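Notes for the packing talk, 4 slides, keep it under half an hour

**Slide 1 – Who I am**

Say hello, thank Mercedes Palomino for the slot. I run the packing side at Condori. We fill and ship bottled drinks to small shops. Last year we moved to a new line layout and I got to redo the hand stations.

**Slide 2 – The old setup**

- One long bench, everything on it at once
- Bottles came off the tray and went wherever there was space
- 690 bottles on a normal shift, 1298 on our best day in May
- Most of the complaints were about labels – scuffed, or facing the wrong way in the box

Pause here. Ask who still packs by hand. Cameron Ellery has the second microphone.

**Slide 3 – Two tables**

Stock goes on the back table, work goes on the front one. Tell the story of Knut Hagedorn moving the tables on his lunch break. Don't spend long on it.

Marked spots came next. We tried paint first and it was a pain to change. Tape is cheap and you can pull it up when the box size changes.

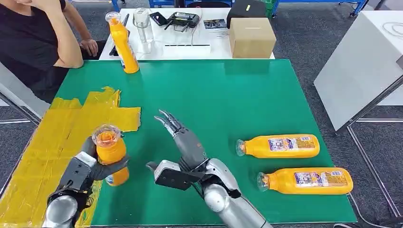
Standing a bottle up before it gets packed is the step people skip. Lying down, it can roll and the label rubs on the table. Point to the two on their sides on the green top, then to the one held upright by the yellow tape. The tape is a bit wrinkled and the strips overlap, and it still marks the spot fine. Mention the bottle standing on the white table behind.

**Slide 4 – What I'd change**

- Lower back table, some 4 inches
- A second color of tape for returns
- Label check at the start, before the box is open

Questions. If someone asks about cost, the tape came to $49. Anything about the filler goes to Eusebio Espinoza.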